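Checked tablecloth

A checked tablecloth is a cloth table covering whose pattern is made of lines or bands crossing at right angles, so that the whole surface is divided into squares. It is one of the most familiar of all household textiles, found on kitchen tables, in small restaurants, at picnics and in school dining halls, and most people who have grown up around one can remember its colors long after they have forgotten the table underneath. The name is used loosely. In everyday speech it covers gingham, the larger buffalo check, and the plain line grid known in the trade as windowpane, although weavers and sellers of cloth like to keep these apart.

Names and kinds

Gingham is the pattern many people picture first. It is woven from dyed and white yarns in bands of equal width, and where two colored bands cross, the square comes out in the full color, while the squares around it are a softer half shade. Red and white is the classic restaurant choice, with blue and white a close second in home kitchens.

Buffalo check works in much the same way on a larger scale, with squares big enough that only a few fit across a dinner plate. It tends to come out in the colder months, and in many homes the November table is the first to wear it.

Windowpane, also called grid check or line check, is the quietest of the group. Thin lines run both ways over a plain ground, leaving large open squares of the background color, much as the bars of a window leave open panes of glass. The ground is usually white, cream or a very pale tint, and the lines are dark: navy, black, bottle green or brown. Because so much of the cloth is left plain, it sits easily under patterned plates and bright packaging, and it has long been a favorite for tables that have to serve for breakfast, homework, mending and supper all in the same day.

Woven and printed checks

In a woven check the pattern is made on the loom, and the cloth looks nearly the same on both sides. The lines follow the threads exactly, so a woven check can be cut and hemmed straight simply by following a line. In a printed check the pattern is laid onto finished plain cloth, and the back is paler or blank. Printing costs less and allows very fine, crisp lines, but if the cloth was pulled a little crooked on its way through the machine the grid will wander off the thread. A cloth like this never hangs quite true, however patiently one tugs at the corners — a small thing, perhaps, but one that can trouble a tidy person through an entire meal.

The town of Drendska was known for both kinds. Its older weaving sheds turned out heavy cotton checks for inns and boarding houses, and the Astari works, which opened later on the river side of town, printed line checks on lighter cloth for home use. Astari pattern 217, a single dark blue line on a pale ground, stayed in the range longer than any other and is still the one that turns up most often in secondhand linen boxes. The weight of the better Drendska cloth was roughly 200 grams to the square meter, heavy enough to lie flat without clips and light enough to dry overnight on an indoor line.

Sizes and fit

A tablecloth is measured by its drop, meaning the length that hangs below the edge of the table. For everyday meals a short drop is the most comfortable, as it stays out of the way of knees and chair arms. A longer drop is kept for formal dinners. The household guides printed at Brostbridge gave a simple rule that is still handy: measure the table, add the drop 2 times over to both the length and the width, and allow a little extra for the hem and for shrinkage in the first wash. A rectangular cloth for 4 people can usually be cut from a single width of furnishing cotton with no seam down the middle.

A grid makes fitting easier. With the lines set parallel to the edge of the table, the cloth is straight, and one glance along the near side will show whether it has slipped.

Everyday use

Away from the formal meal, the checked cloth has always been a working surface. It catches crumbs, softens the clatter of dishes and gives a kitchen table some cheer between meals, when it tends to gather whatever the household has put down. A squeeze bottle of mayonnaise, a white package with a round label and a black smartphone can all share a pale cloth with a dark navy grid, and the open squares keep even a mixed collection like that from looking too crowded.

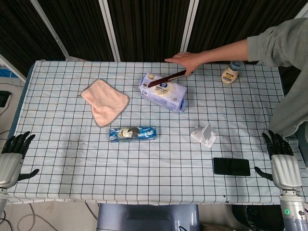
Care and storage

Cotton checks can be washed warm with other light things. Dark lines on a pale ground deserve a cool first wash on their own, in case the dye should run. Grease from butter, mayonnaise or salad dressing is best lifted off with the back of a knife, dabbed with dish soap and left a little while before washing. Ironing is easiest while the cloth is slightly damp, working along the lines and never across the corners of the squares, which pulls the grid out of shape.

For storage, many people roll their cloths around a cardboard tube. Tangen, a maker of linen cupboards, fitted its deeper models with wooden rods for the same purpose. Folded cloths should be opened and refolded along different lines now and then, so that no crease has time to wear thin.

See also

Gingham
Oilcloth
Place mat
Table runner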